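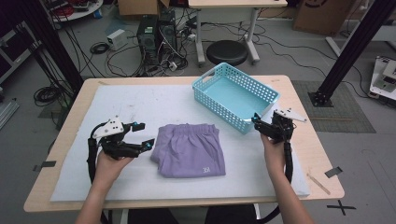 How I fold elastic-waist shorts (and why the basket sometimes wins)

25 July 2020

A few of you asked about shorts after my T-shirt post, and fair enough, they're a pain. T-shirts have nice straight edges. Shorts have a gathered waist that wants to spring open, two legs that never quite match, and that curvy bit at the crotch that sticks out like a little beak no matter what you do. I spent years just rolling mine up and shoving them in the drawer, and then every morning I'd pull out the whole lot looking for the one pair I wanted.

So this is my way of doing soft cotton shorts, the lounge-about kind with an elastic waist. It works for trackie pants and pyjama bottoms too with one extra fold. Denim and anything with a proper zip I do differently, and I'll get to those in October when I've finished sorting the winter gear.

What you need

A flat surface. I like a big white board over the table, as you can see exactly where your edges are against it. Mine gets scuffed and I give it a wipe every now and then with a damp cloth. A bed will do if that's what you've got, but it's squishy and you'll swear at it.

A small plastic basket with holes in the sides and handle slots at the ends. I used to have a cane one from the markets at Sullau and it snagged everything. Plastic doesn't snag, it rinses out under the tap and you can lug it from the line to the bedroom and back. I've got one shelf at home that takes baskets side by side, and I measured that before I bought any (the first time round I didn't, and they were 12 mm too long. Still cranky about it).

That's the lot. No cardboard folding templates! I bought one once and it now lives under the short leg of the ironing board.

Step 1: Shake and smooth

Make sure they're properly dry first. If the waistband feels cool to touch, leave them on the airer a bit longer, elastic takes ages compared with the rest.

Hold them by the waist, give them one good flick, and lay them face down with the waistband away from you. Run your palms from the middle outwards. Don't try to get the gathers flat up near the elastic, you never will, just get the legs lying straight and pull the pockets down if they've got them. Pockets that have bunched up inside are usually the reason a folded pair ends up fat on one side.

Step 2: Fold in half, leg over leg

Bring one leg across on top of the other so the outside seams meet. Here's where the beak turns up. Fold that pointy bit back in towards the middle until you've got a straight edge running all the way from the waist to the hem. It's a tiny fold and it makes more difference than all the rest put together.

If the waistband doesn't line up perfectly, line up the hems and let the waist do what it likes. I used to do it the other way and always ended up with one leg poking out the bottom.

Step 3: Bring the hem up

Take the hem and fold it up towards the waistband, stopping a little short of the elastic. For longer pants, fold the legs up once first and then do this. You're after a rough rectangle, and rough is fine. Soft cotton will always have a wrinkle or two running across it and I gave up fighting that somewhere near my 1000th load of washing.

I leave the waistband showing along the top edge so I can grab the pair by it without the whole thing falling open. If there's a logo near the hem or on the leg, I try to finish with it facing up too. My lavender ones and my other purple ones look nearly the same when they're folded, so a little white logo in the corner saves me unfolding both.

Step 4: Into the basket

Put the basket right beside where you're folding, close enough that you can move things across without getting up or twisting round. Slide your hands in from either side of the folded pair, one at each end, and lift it level. If you pick it up by one corner it'll flop open and you can go back to Step 1 (ask me how I know).

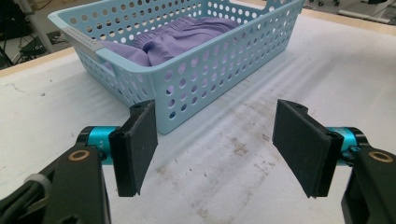

Stand the folded pairs up on their ends if you've got enough to fill the basket, waistbands on top. With only one or two pairs in there they'll slump over the minute you move it, so lay those flat instead, or tuck a rolled towel in next to them to hold them up. A thin pair of cotton shorts weighs less than 200 grams and really can't hold itself up alone, poor thing.

Now the lazy version, and I'm including it as I do it at least half the time. Pyjama shorts, gym shorts, the ones I garden in: those go in the basket in a heap. No folding whatsoever! They're soft, they don't show creases much, and the holes let me see which colour is in there without tipping everything out. If you're sharing a cupboard with somebody who simply won't fold, give them a heap basket and a shelf of their own and save yourself the argument. We had that argument for most of the time we lived in Judaswood and I'd like those evenings back.

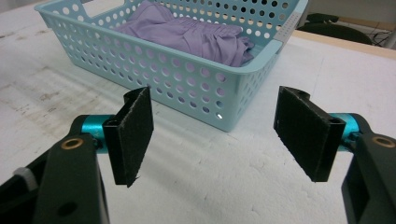
The only rule I have for a heap basket is that it mustn't get packed down. Once you're pressing on the top to make it fit, you've got too many pairs or too small a basket, and everything at the bottom comes out looking like a scrunched-up paper bag. A bit of cloth sitting above the rim is no drama, but if you can't get your fingers into the handle slots, take something out.

A few odds and ends

Drawstrings: tie them in a loose bow before you fold, or they'll find each other in the basket and knot.

Very stretchy waists: fold the waistband down over itself once before Step 2. It makes it a bit bulky but it stops the spring.

Labels: I stick one on the short end of each basket, just under the rim. The ones I tried on the long side kept peeling off over the holes.

Kids' shorts: skip Step 3 on the little sizes, there's not enough leg to bother.

Next up is fitted sheets, if I can face it. Leave me a comment if you've got a better trick for the beak, I'm always keen to hear them.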